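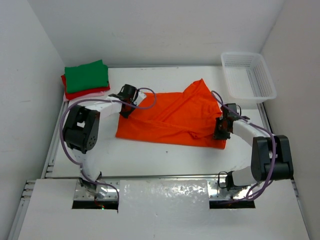 So the budget is due Sunday night and I have been putting it off by writing this instead. Longtime readers know I spend my days at Skurkham, where we wash, fold and bag linens for small inns, and that for most of the past year my side project has been figuring out what it would cost us to have a pair of robot arms fold the small stuff. Napkins, hand towels, cleaning cloths. The stuff everyone hates.

I promised in April that I'd share the numbers once I had some, and now I have one I'm willing to stand behind: $2,878. That's everything we'd need on top of the arms themselves. The arms come on a lease from Kirance, and I'm leaving the lease out of this post because the quote has a confidentiality line in it and I'd like to stay on their good side.

I went into this thinking the arms were the purchase and the rest was pocket change. Oh boy. My first list had five things on it. The current spreadsheet has 17 lines, and most of them are boring enough that I'd forget them again if they weren't typed out.

The table, for starters. I assumed we'd shove the arms up against one of our existing folding tables and call it a day. Our folding tables wobble! You don't notice when you're leaning on one with your hip, but bolt a moving arm to it and you will. So there's a proper metal frame in the budget, with mounting plates for both arms and a smooth white top. I argued with myself about the top for a week (we have a perfectly good wood one sitting in the back) and then went with white so the colored cloths stand out from it. The frame is the biggest single line and I've stopped apologizing for it.

Then the walls. I wanted to skip them. Plain light panels on three sides seemed like something you'd add later, when you had money and wanted to impress visitors. But our floor is a visual mess, carts going by all day, somebody's jacket on a hook, and I'd like the cameras to have something dull to look at. Panels are cheap anyway. They'll get scuffed and I don't care.

Cable sleeves! I had zero dollars down for these. Each arm needs its cables bundled up in something that can bend and swing around the elbow without snagging, with enough slack to follow the gripper wherever it goes. I budgeted for two sets plus one spare, and if they only come in purple then I'll have purple.

A plastic basket is eight bucks and I refuse to discuss it further. (Fine. I put down four of them. We lose baskets.)

The line I keep changing is practice cloths. Harnar, the linen supplier we've used forever, will sell us seconds in bulk, and I have 200 of them in the plan, in as many colors as they'll give me. Orange-red, green, red, pink, whatever's lying around. My thinking is that our real laundry is mostly white and gray, so if all we ever practice on is white and gray we'll get a nasty surprise the first time an inn changes its decor. I don't know yet if 200 is way too many. Cloths get limp after enough handling, and a limp one folds differently from a fresh one, so I'd sooner have extras in a closet than be calling Harnar every other week.

I also had to think about what folding even asks of the things, and that changed the list more than any catalog did. One gripper can pin a corner while the other works the far side, and that alone is why I gave up on the single arm plan. I spent a good month on the single arm plan. It was so much cheaper! But try folding a napkin with one hand tonight, on a bare table, and keep the edges straight. Then try getting the little bunched-up bit in the middle to lie flat. I did this at the kitchen counter for almost an hour and came away a two-arm person.

Gripper fingertips are down as a consumable, same as printer ink. I'm guessing on how fast they wear.

Installation is where I could use some advice. Weerasinghe, the outfit that set up our conveyor, quoted me a flat day rate, and it's fair, but it's also what pushes me right up against my ceiling of $3,000. If I do the wiring run myself I get a cushion. If I mess up the wiring run I get a very long phone call. At the moment their day is in the budget and the cushion is $122, which buys a few more baskets.

Things I've left out on purpose: a second table, any kind of feeder to bring the cloths in, and the fancy stacker. A person can drop cloths on the table and take the pile away when it's done. Maybe next year.

If any of you have bought mounting frames lately and think I'm overpaying, the comments are open and I'm up until at least eleven. I still have to turn the spreadsheet into something with a cover page.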